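开放日见闻：看机器人插花

上周终于去成了 Flenditholm 的开放日！之前报了两回名都没排上，这回是 Tsz-kin Chu 在群里喊了一声“还有名额”，我手比脑子快，先点了报名才想起来那天还约了牙医（牙医已经改期了，牙没事，谢谢关心）。

地方在 Tiditz 路尽头，导航会把你带到后门的卸货区，别信它，看到蓝色招牌再往前开一个路口。签到处发了贴纸和一张路线图，我们这一组 15 个人，带队的是一位姓萧的工程师，嗓门不大，可是特别能讲，一路上谁问什么他都停下来答，害得我们后半程几乎是小跑着走完的。

前面几站我就不细写了，搬箱子的、拧螺丝的，往年的通讯里都介绍过。我最想说的是双臂插花那一站，项目名字叫 Zikham。说真的，去之前我以为就是个噱头，夹起一枝花往瓶里一丢，大家鼓鼓掌就散了。结果我在那张桌子旁边站了快半场，腿都站麻了，带队的回头找了我两次！

萧工说，花比螺丝难伺候多了。螺丝每颗都一个样，花呢，同一把里挑不出两枝弯得一样的，茎又软，夹紧了会断，夹松了会转。再加上他们这次偏偏挑了个玻璃瓶（我问是不是故意为难自己，他笑了笑，说“是”），透明的东西反光，相机看着很头疼，瓶口在哪儿、茎伸到哪儿了，都得慢慢调。

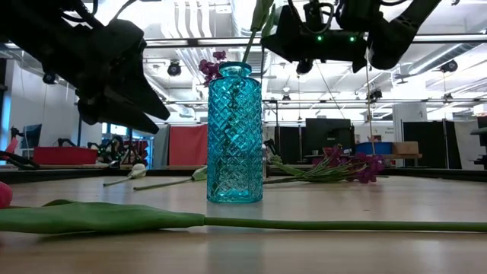
Zikham 双臂插花演示：紫红色的小花和一枝绿茎在瓶里，郁金香还躺在桌上。

我自己最喜欢那个菱格纹的蓝绿色花瓶，灯一照特别亮，问了一圈也没问到哪里有卖，有线索的朋友请务必告诉我。粉色郁金香也好看，叶子又宽又绿，我当场就想买一束回家，后来路过花店还真买了，插得嘛……还是不要拿出来比较了。

提问环节很热闹。有位阿姨问它懂不懂配色，萧工答得很老实：目前不懂，先插哪枝后插哪枝都是人定的，它负责拿稳、对准、放进去。有个小朋友问它会不会打喷嚏，全场笑成一片。我问的是练了多久，他说光是这一套动作，记录在案的练习就有 787 次，中间换过 5 种夹爪手指。我听完对自己学了两年还弹不顺的那首曲子忽然宽容了许多。

还有个细节我蛮喜欢：演示区的地上贴着黄线，观众都要站在线外面，可是萧工讲着讲着，自己的脚老是踩到线上，旁边的同事就一次次伸手把他往回拉。看得出来是真喜欢这份工作，讲到瓶口对位那一段，两只手一直在空中比划，比机械臂忙多了。

茶水间有 Siu 家的蛋挞，去晚了就只剩碟子，下回想吃的朋友建议倒着走路线，先吃再看。停车是免费的，不过位子少，坐 14 路公交过去更省心，下车走几步就到。

下一次开放日定在 11 月，报名链接一出来我就转到群里。想一起去的跟我说一声，我来凑车！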